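Srivastava Releases Trumgate 2, a Motion Planner for Two-Arm Work With Cloth

Sun 16 August

Srivastava has released version 2 of Trumgate, its planning and control software for workstations where two robot arms share one table. The new version plans both arms together from the start of a task, and it adds a perception module for towels, wipes, garments and other soft goods that change shape when they are touched.

Earlier versions of Trumgate planned one arm first and fitted the second arm around it. That worked for boxes and trays. With fabric it led to long pauses, and in some cases one arm held a corner while the other went back to its start position to find a clear path. Version 2 treats the pair as a single system with a shared clock. If one arm slows down, the other slows with it, and the tension on the cloth stays within the limit the user has set.

The perception module, called Ginness, looks for edges, folds and places where one piece of fabric meets another. It gives the planner a short list of grasp points and a confidence score for each. When no point scores high enough, the planner can ask for another view or for a light press on the fabric before it tries a grasp. Users can set the threshold themselves and can see in the log why a point was turned down.

"Most of the support requests we got on version 1 came from people working with textiles," said Ravindra Nishad, who leads the planning team at Srivastava. "They had good arms and good cameras, and they were spending their days writing special cases. We wanted to take that work off them."

The team tested the release on 77 folding and sorting tasks before it went to early users in July. Each task was run with the fabric laid out differently every time, and the logs from those runs are included with the software so that customers can replay them in the simulator. The test set has 449 recorded runs that ended in a missed grasp. Those are marked by cause, and users can add their own recordings in the same format.

Trumgate 2 also changes how tasks are written. A task file now states which arm may touch which item and when a handover is allowed. The old script format will still load, but it does not support shared timing. A converter is included.
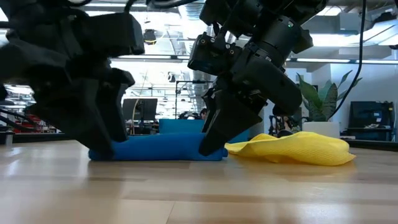 Does a customer need to replace existing arms to use version 2? Any arm that runs on version 1 will run on version 2, and the controller settings carry over without changes.

A yearly license costs $700 per workstation and covers both arms, the simulator and Ginness. Customers with a current version 1 license can upgrade at no charge until it expires. Integration for production lines is available through Arnik, which also handles on-site training.

Release notes, the converter and the recorded runs can be downloaded from the customer portal. Requests for a trial license should include the arm model and the type of controller in use.

Contact: Srivastava Press Office | © Srivastava. All rights reserved. | Back to top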